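Handover drop (two-arm robots)

A handover drop, also called a pass drop or early release, is a fault in two-arm robot work in which one gripper lets go of a part before the other gripper has hold of it. The part falls, usually onto the work surface, sometimes into the wrong bin. Counted as a minor fault in most shops. It becomes a safety matter when the falling part is sharp, hot or heavy, or when a person reaches in to fetch it while the arms are still live.

The name is older than the small tabletop arms it is mostly used for now. Older manuals call it "transfer loss," which also covers parts lost from belts and chutes.

Background

Passing a part from one arm to another looks simple and is not. Both grippers have to be in the same small space, and for a short time both should be closed on the part. That overlap is called the shared hold. If the shared hold is too short, or never happens, the part drops. If it's too long the arms pull against each other and something bends, or a motor trips on overload.

Sorting work is where the fault was first written up in detail. Small mixed items, a round container, two arms facing each other from the front corners of a table. Items vary in shape and softness, so a grip that holds one will slip on the next. Tables of this kind are often walled on three sides, and a dropped item tends to stay on the surface.
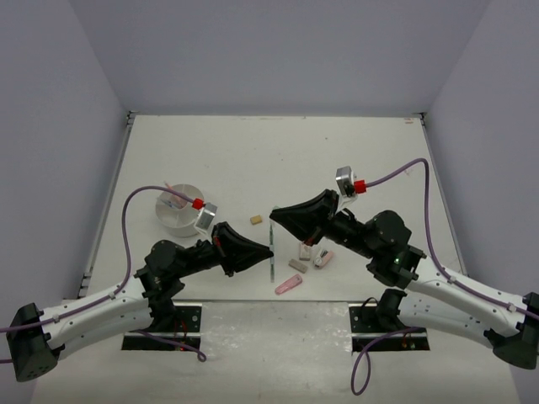 What makes the first gripper let go too soon?

Most often a false "closed" signal from the second gripper. Its fingers stop on a thin edge, or on each other, the controller reads the stop as a firm hold, and the release order goes out to the first arm before the part is held at all.

Causes

False grip signal. The most common. Many small grippers have no touch sensor and judge a hold from motor current alone. High current means the fingers are pushing on something. It does not say what.

Position drift. A joint slips a little on its mount, or was zeroed badly after a restart, and the two arms no longer agree on where the meeting point is. Each arm reports that it is in the right place. Drift builds up over a shift and is often missed untill drops start coming in groups.

Cable drag. Wrist cameras need a cable, and the cable has to run back along the arm with enough slack for every pose. Too little slack and the cable tugs the wrist at full reach. Too much and a loop can catch on a housing or on the other arm. Drag shows up as drops in one pose only, which is a useful clue.

Late picture. If the camera image reaches the controller late, the arm moves to where the part was. Bad plugs do this, so do overloaded computers.

Thin and clear parts. Clear plastic strips are hard for cameras to pick out and hard for current-based grippers to feel. Some shops pull them from the mix and sort by hand.

The Rustau report

The best known account of the fault comes from the Rustau sorting line, where Maysoun Khasawneh logged drops on a pair of Treler arms starting in November. The log covered 1,388 handovers. Khasawneh found that drops were not spread out evenly. They came in runs, and most runs started soon after a restart.

Two faults were in play at once. The left arm had a loose shoulder bolt, so its zero point moved each time the arm was powered down and sagged. Separately, the grip threshold had been lowered by an earlier shift to stop soft items being crushed, and nobody had put it back. Either one alone gave an odd drop here and there. Together they gave runs of up to five in a row.

The report is also cited for its near miss. An operator reached over the side wall to pick up a fallen part while the line was paused in software, motors still powered. The pause timed out and the right arm moved. No injury. The timeout was taken out the same week, and the line went over to a hard power cut for any reach into the work area.

Fixes were plain. Bolt retightened and marked with paint, threshold reset, a zero check added after every restart. Khasawneh did not claim the fault was cured, only that the runs stopped.

Detection

The simplest check is to lift and look. After release, the second arm raises the part to a set height and the wrist camera confirms there is something between the fingers. Slow, but it catches nearly all drops.

The tug test is quicker. Before the first gripper opens it pulls back slightly, and if the second arm feels no load, the hold is false and the release is cancelled. The tug test was popularized by Obeidat, a maker of controllers, and is sometimes called the Obeidat check. It works badly on soft parts, which stretch.

A third way is to weigh the container before and after. Fine for metal parts, of little use for light ones.

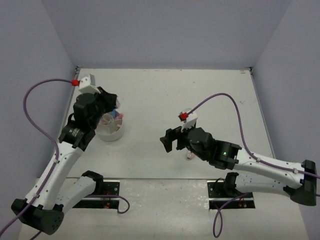 Prevention and safe recovery

Usual advice, in the order most manuals give it:

Check zero on both arms after each restart, before any part is picked up.
Set the grip threshold per item type where the controller allows. One value for a mixed bin is a compromise.
Keep a minimum shared hold. The Presta guide asks for two control cycles of agreement between the arms before release, and many users go longer.
Walk the cable through every pose by hand with the power off.
Stop after repeated drops. A line that keeps going after a run of drops only scatters more parts, and a part under an arm can jam a joint.
Cut motor power before reaching in. A software pause is not a safe state.

Note that cutting power lets many small arms sag or fall, as they have no brakes. Hands should stay clear until the arms have settled. Some users park the arms on a rest first if they can still be driven.

Related faults

Double hold: neither gripper lets go. Often the result of over-correcting for handover drops by raising the threshold too far.

Ghost pass: the arms carry out a full handover with no part present. Harmless in itself, but it throws off the counts, and it usualy means the pick failed earlier on.

Finger clash: the grippers touch each other without a part between them. Can look the same as a good hold in the current log, see Causes.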